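Science Prep Room Gets a New Storage Plan in Fovonthorpe

The science prep room at Bedon Community College in Fovonthorpe is being reorganized bench by bench, and the first section is now in use. Glassware and stands that used to be kept in deep drawers are moving into white open-front bins along the wall, where students can see what they are reaching for.

The work began on a Tuesday in December and is being done between classes. Liudmyla Maksymiv, who runs the chemistry labs, said the old drawers had become the main source of broken glass in the building.

"You would pull one open and everything rolled to the back," Maksymiv said. "Then somebody puts a hand in without looking. I wanted things standing up, at the height of the bench, with an opening at the front."

The college has a budget of $1,000 for the project. Of that, $422 has gone to bins, trays and racks ordered through Pasichnyk, a regional school supply dealer. The rest is set aside for labels, shelf liners and replacement glass.

An inventory taken before the move listed 247 pieces of glassware for the introductory courses. Lab technician Gergely Fülöp did the count over two afternoons and took chipped and scratched pieces out of circulation as he went. Fülöp said the introductory sections have a limit of 30 students, and the plan is to keep enough sound glass on hand for a full section plus a few spares.

Stands are kept with the glass they are used with, so a tripod does not have to be fetched from a separate cabinet. Test tubes go in racks on the bench. Small loose items are supposed to go on trays, although Fülöp said that part of the plan is still being worked out.

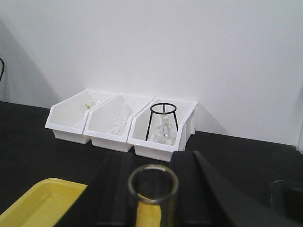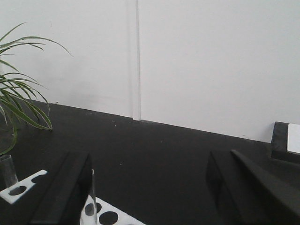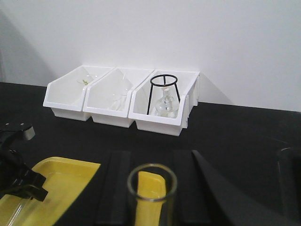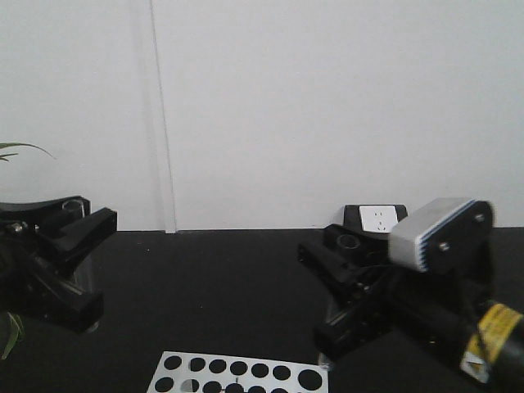 The black bench top and white wall in the science prep room.

Does glassware have to be dry before it goes back in a bin?

It should be. Rinse it, let it drain upside down on the rack by the sink, and put it away at the end of the period. Anything still wet when class ends stays on the drying rack overnight, and the technician puts it away in the morning.

That is one of several questions students have raised since the new setup opened. Maksymiv has posted the answers on the prep room door, along with a short list of rules. Chipped glass is to be handed in and never returned to a bin. Alcohol lamps are to be capped and left to cool before they are moved. Fuel is not stored on the bench and has to be signed out from the locked cabinet in the next room.

Student reaction has been mostly favorable. Jianhua Shao, a second-year student who works in the labs six hours a week, said setup for the morning section now takes less time. "Before, I was opening four drawers to find one ring stand," Shao said. "The bins are better. I'd like bigger labels, though. Right now you have to know what goes where."

Not everyone on the staff was in favor at first. Taras Sydorenko, who teaches the evening section, said he was concerned about dust getting into open bins over the winter break. The college has agreed to cover them with cotton sheets when the building is closed, and glass will be rinsed again before the first class of the new term. Sydorenko said he is satisfied with that for now but would still prefer cabinets with doors for the volumetric flasks. Those flasks are staying where they are until the money for a cabinet is found.

The next section to be done is the long bench under the windows, which holds burners, clamps and tubing. Ansel Castellanos, the facilities manager, said the drawers there will be removed and the openings closed off with plain panels. He expects some noise on the days the panels go in, and the room will be closed until noon on those days.

The old drawer units have been offered to the art department. Any that are not claimed will go to the Bekudton surplus warehouse.

Students who need the prep room outside class hours should sign up on the sheet by the door. The room is open until 5 p.m. while the work continues.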